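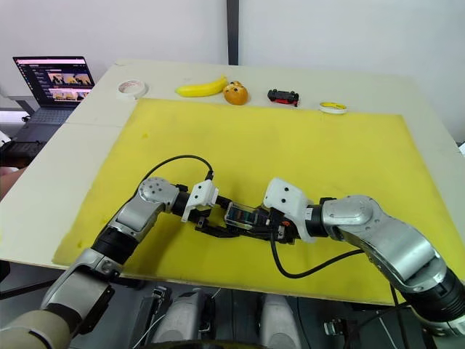
From: Costel Tănase
To: husar-users list
Subject: Re: [husar-users] Stale locks after failover on shared spool

Catinca Bogdan wrote:

> We run Husar on two nodes in Trerkham with a shared spool directory
> exported over NFS from a third machine. When the active node goes
> down hard (power, not a clean shutdown), the standby takes over the
> service address within a few seconds, but the queue does not move.
> The log fills with "spool entry locked, skipping" for every job that
> was in flight at the moment of the crash.
>
> If I delete the files in spool/locks by hand, the queue drains
> normally. I have put that into the takeover script for now, but I
> don't like it. Is there a supported way to do this? The manual
> mentions lock_expiry, but setting it to a low value made things worse
> and we got duplicate deliveries on Wednesday.
>
> Version is the packaged one, not built from source. Didel is used
> for the address failover. Config attached.

Hi Catinca,

Please take the delete out of the takeover script before you do anything else. It works in the case you tested, where the old node is really dead. It will go wrong when the old node is alive but unreachable, for example if the switch port between the nodes flaps. In that case both nodes believe they are active, the standby removes locks that are still held, and each job in flight gets delivered twice. I suspect you have not hit this yet only because your outages so far were power failures.

Some background on how the locks work, as the manual is thin here.

Husar does not use fcntl locks on the spool. It creates a file in spool/locks named after the job ID, using link() from a temporary file, and writes the host name, the process ID and a start counter into it. A worker that finds a lock file checks three things in order. If the host name matches its own and the process ID is gone, the lock is stale and gets removed. If the host name matches and the process is there but the start counter differs, same result. If the host name does not match, the worker has no way to check the process, so it falls back to the age of the file and compares it to lock_expiry.

Your standby has a different host name, so all of the orphaned locks fall into the third case. The default expiry is long enough that most people never wait for it.

Now the duplicates. Lock files are not refreshed while a job is running unless lock_refresh is set, and it is off by default. With lock_expiry at a low value, any job that takes longer than that looks abandoned to the other node. If the standby has its queue runner enabled (yours does, I looked at the attached config, it is under the [runner] section near the bottom), it will pick the job up and run it again. You do not need a crash for this. A slow remote end is enough.

What I would do:

1. Turn the queue runner off on the standby and let Didel start it on takeover. Use the runner_start hook. The address_up hook looks like the obvious place, but it fires before the gratuitous ARP has gone out, and the first few deliveries then leave from an address the rest of the network still associates with the other machine.

2. Set lock_refresh to 5 and lock_expiry to something well above it. Both are in seconds. We use 5 and 90 at the Zastasbridge site. The ratio matters more than the values — an NFS server that is busy can hold up a refresh for a surprising time, and the attribute cache on the client adds to that.

3. Mount the spool with noac, or at least with actimeo=2 on both nodes. Otherwise the age that a worker sees for a lock file is the cached one. There is a performance cost. On our spool it was not measurable against the time spent waiting on remote hosts, but we do not have many small jobs, and you may.

4. Check the clocks. The age comparison uses the mtime set by the NFS server against the local time of the worker. If the server's clock is behind by more than lock_expiry minus lock_refresh, live locks will look expired. Before we fixed ours the server was off by around 40 seconds and it took me far too long to look there.

5. Fencing. Nothing in Husar protects you from two active nodes, and the refresh does not help if the old node can still reach the NFS server but the nodes cannot see each other. Didel can call a fence command before it starts the runner. If you have switched power outlets, use those. If you don't, removing the old node from the export on the NFS server and waiting for the command to return is acceptable, provided the takeover aborts when the command fails. By default Didel logs the failure and carries on, so set fence_required = yes.

With the settings in 2, the queue on the standby will stay put for up to 90 seconds after a crash for the jobs that were in flight. New jobs are not affected. If that delay is a problem, there is "husarctl locks release --host NAME", which drops only the locks that belong to the named host. It is safe to call after fencing has succeeded and at no other time. It was added in July and I am not sure the packaged version has it. "husarctl locks" without arguments will print the subcommands.

One more thing from your config: spool/tmp is on local disk on both nodes. link() does not work across file systems, so Husar falls back to open() with O_EXCL, and you will see a single warning about this at startup. It does work over NFS v3 and later, but the content is written after the file exists, and a worker on the other node can read an empty lock file in between. An empty file is treated as having an unknown host, so it goes to the age check. Harmless with a sane expiry, less so with yours. Move tmp onto the same export.

If you still see skipped entries after this, please send the output of "husarctl locks list -v" from both nodes, taken before anything is deleted, and the Didel log from the takeover.

Costel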